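Fernport Workshop News
Nov 26, 2021

From the members: the Kulix hand grippers
by Zeeshan Mohmand

Many of you have asked me what we are doing on the green floor in the evenings, so the editor gave me this space to explain it.

Kulix is a pair of grippers which you hold in your hands, one left and one right. The idea is simple. A person does a task with the grippers, the movement is recorded, and later a robot arm with the same fingers should learn to do it. We have no robot arm yet. It is the plan for next year, if the money allows it. For now we build the grippers and we practice with them.

The first pair was finished in October. The bodies are white and the finger pads are black and rubbery, so that they do not slide on smooth things. On the front of each gripper is a square black-and-white marker, and from this marker the software calculates where the hand is. I printed the first markers on shiny paper and this was a mistake, as the ceiling lights made them unreadable in half of the room. The new ones are on matte paper and they are much better.

We started with small objects, cups and boxes. Now we try furniture, and the coat rack is the most difficult until now. It is tall, the pole is thick and glossy, and the pegs are always in the way of the second hand.

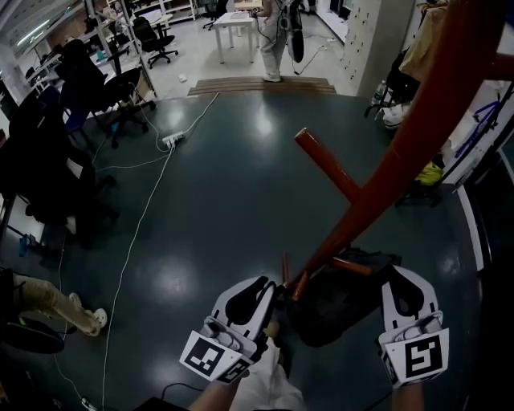
Both Kulix grippers at the orange-red coat rack, the left one low on the rack near its base.

What I learned from the coat rack is that the trigger spring is too weak. With a cup you do not feel it. With a long pole which wants to turn, you must press very hard, and after 30 minutes my fingers are tired. My friends in the Drornisen workshop sent me a drawing for a stronger spring and I will test two versions of it before the holidays.

The cost until today is 734 dollars for everything, including the parts which I broke. Three members have already tried the grippers and everybody holds them differently, so I would like to see more hands, also small hands and left-handed people. You do not need to know programming. Please write your name on the sheet beside the door.

One request: when we are recording, please walk slowly near the cables on the floor.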